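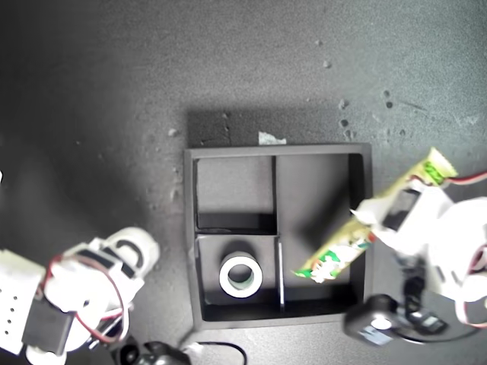
Bac à compartiments noir, rouleau de ruban adhésif dans la case inférieure gauche.

Ticket 565 – Synchronisation des stocks : quantités fractionnaires sur les articles conditionnés
Produit : Drotum, module Inventaire
Site : dépôt de Worthorpe
Priorité : 2
État : résolu, sous surveillance
Ouvert le : 1er février 2021

Symptôme
Après l'import de nuit, plusieurs fiches de la famille « petites fournitures » affichent un stock non entier (0,5 ou 1,5 rouleau, par exemple). L'écran de préparation refuse alors la ligne avec le message « Quantité incompatible avec l'unité de gestion ». Les commandes concernées restent au statut « En attente » et ne sont pas transmises à l'imprimante d'étiquettes.

Périmètre
Rubans adhésifs et encas emballés individuellement. Les articles gérés au mètre ou au kilo ne présentent pas l'anomalie. Le dépôt d'Irkau, sur la même version mais sans import Marsden, n'est pas touché.

Premières vérifications
Redémarrage du service d'import : sans effet.
Vidage du cache des fiches articles : les valeurs reviennent à l'identique au passage suivant.
Saisie manuelle d'un stock entier : acceptée, puis écrasée par l'import.
Droits du compte technique : conformes.
Espace disque et journaux système : rien à signaler.

Analyse
Le fichier transmis par Marsden contient 3 349 lignes. Le champ UNITE_GESTION y est vide pour les articles créés depuis la reprise de juillet. Dans ce cas, Drotum applique l'unité de la famille parente, ici le lot de 2. La quantité reçue en pièces est ensuite divisée par le coefficient du lot, d'où les demi-unités dès que le stock est impair.

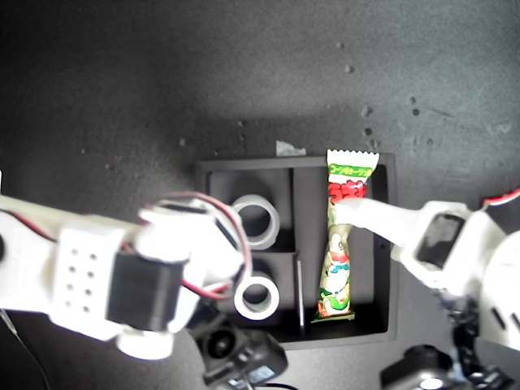

Le contrôle de cohérence aurait dû rejeter ces lignes. Il est bien actif, mais s'exécute avant la conversion ; à ce stade la quantité est encore entière et le test passe. Comportement reproduit sur la base de recette avec un fichier réduit à 5 lignes.

Extrait du journal d'import :
INFO lecture du fichier terminée
WARN UNITE_GESTION absente, valeur héritée de la famille
INFO contrôle de cohérence : OK
INFO conversion appliquée
INFO écriture en base terminée

L'avertissement WARN n'est pas repris dans le rapport envoyé par courriel, qui filtre sur ERROR.

Contournement
1. Suspendre la tâche planifiée d'import.
2. Dans Paramètres > Familles > Petites fournitures, remplacer l'unité « lot » par « pièce ».
3. Relancer l'import en mode complet. Le mode différentiel ignore les fiches dont la quantité source est inchangée.
4. Débloquer les commandes par Préparation > Recalculer les lignes en attente.
5. Réactiver la tâche planifiée.

Attention : ne pas lancer l'étape 4 pendant une session d'inventaire ouverte, les réservations seraient comptées deux fois.

Correctif
Contrôle de cohérence déplacé après la conversion. Une ligne sans unité de gestion est désormais rejetée et portée au rapport en ERROR. Demande transmise à Marsden pour que le champ soit renseigné à la source.

Suivi
Import complet relancé à Worthorpe après application du correctif : aucun stock fractionnaire, commandes en attente libérées. Reste à corriger le libellé du message d'erreur, tronqué sur les terminaux portables ; l'anomalie est sans lien avec l'import et fera l'objet d'un ticket séparé.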